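Pouring and Spills at a Small Side Table
Kaiwen Lu and Wanting Tang
Supervisor: Kayode Nwosu

4. What we did

The first three sections dealt with trays. This one deals with pouring from a jar into a tumbler at a low round table, the kind people keep beside a couch. We wanted to know how much ends up on the tabletop when the person is sitting down and the jar has a wide mouth.

Each of us did 25 pours in March. We weighed a dry paper towel, wiped the table after every pour and weighed the towel again. Pours where the glass was knocked were left out, which removed 13 of the 50.

5. Results

Spills were larger when the jar was more than half full. Most of the liquid ran back along the outside of the threads and dripped short of the glass. Pouring slowly made this worse -- we had expected the opposite. The largest single spill was 19 grams.

Drops were easy to see on dark glass under a window and hard to see on the pale tabletop we used in section 3, so our earlier figures are probably too low. Xinyi Zeng pointed this out when she read the draft.

6. Problems

The kitchen scale reads only to the nearest gram, so small spills often came out as zero. We also didn't control the height of the jar above the glass. If we did it again we would mark a height on a ruler and use a narrower jar for comparison. 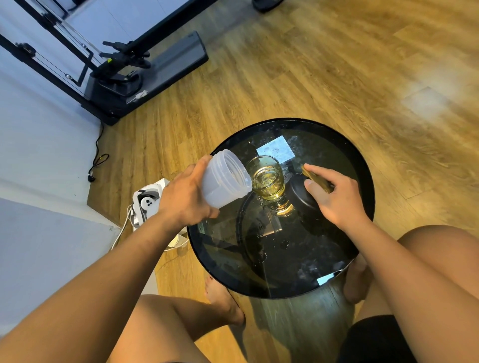 Raw weights for both of us are in Appendix B, with the pours we left out marked by a star.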